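**Record of Care, Cell 421**

The Vatero Institute required that every cell be returned to service in the presence of a witness. The witness signed nothing. The rule predated the cells themselves, and the staff of the Itham hall observed it as their predecessors had observed it for the looms.

Cell 421 consisted of two arms and one table. It had been withdrawn in November, after the right gripper began to close by a different amount each morning. The maintenance log gave the fault in one line: *grip uncertain, cause not found.* The fingers were removed, cleaned and refitted. The pads were replaced with new ones from Trimano, and the old pads were placed in an envelope and filed under the number of the cell.

The procedure for restoring a gripper was set out in Form 2858. A paper cup was to be used, with its lid on, as paper recorded an excess of force more faithfully than any instrument the Institute owned. The cup was to be held at the sides and the linkages inspected under load. The technician was then to wait.

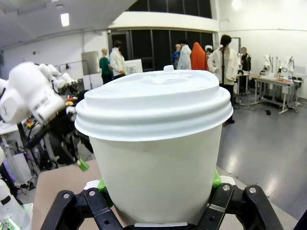

*Cell 421: cup held between the green pads, lid fitted. Entered under Form 2858.*

The technician waited. The form did not say for how long, and the Institute had declined on three occasions to amend it. Older staff held that the interval should last until one stopped expecting the cup to fall. The Kjærgaard manual, which was kept on a chain near the door, recommended 814 seconds and offered no grounds for the figure.

During the interval the technician read the earlier entries. There were 1593 of them, in many hands, and most concerned cables. One recorded that the left arm had been found on a winter morning several degrees from where it had been parked, and that the writer had wished it good day before correcting it. The entry had been initialed by a supervisor – without comment – and the correction stood.

When the interval ended, the form called for adjustment by hand. One hand was to be kept above, to steady the lid, and the other brought to the lower side, to feel whether the wall of the cup had begun to give.
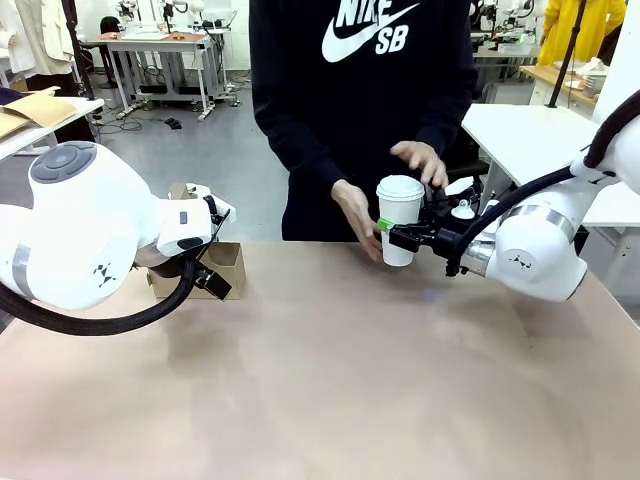 The technician had learned this part from someone since retired, who had taught it without speaking. Pressure that was correct could be felt as a slight reluctance in the paper. Pressure that was wrong felt like nothing at all until the cup folded.

The reluctance was there. The technician entered it in the log as *grip certain*, then struck out the second word and wrote *sufficient*, that being the approved term. The witness nodded and went back across the hall.

The form was filed on February 16, 2022. The envelope with the old pads remained in its drawer, and the technician kept the cup.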